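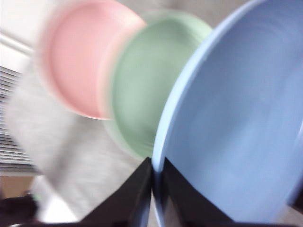 Fig. 1. Bowls in pink, green and light blue.

Household Goods and the People Who Price Them
Handout 4: Color as a product

Read before class. Bring the Gurari price list, which half of you left on the radiator last time.

A bowl is a solved problem. It was solved several thousand years ago, and a firm that wants to sell you another one has to find something else to talk about. Mostly it talks about color.

Our case is Jamcombe, a mid-sized maker of kitchenware. In December its buyers were offered a single bowl in 66 shades. Loredana Valentini, then head of range, cut the list to nine and gave each a name. The green became "Sanna." Sales of the green went up. The bowl did not change, and neither did the green.

Terms to know
Range: everything a firm sells under one heading.
Line extension: the same thing again, in pink.
Dead stock: the same thing again, in mustard. Jamcombe had 2,147 of these in its warehouse by spring.

Guerra's reading (pp. 12-19) is that buyers use color to put off a decision about whether they need a bowl. Groen thinks they simply like pink. Groen's paper is shorter and I have assigned both.

Note that pale colors sell well as sets and badly one at a time. Dark blue does the reverse. Guerra has a theory about this that takes 90 pages, and you may skip it.

For discussion
Who pays for the mustard?
Would you have kept more than nine shades? Defend your number to someone who has to store them.

One page, double-spaced, due 3/5/19. Sevim Altıntaş has the box in room 631.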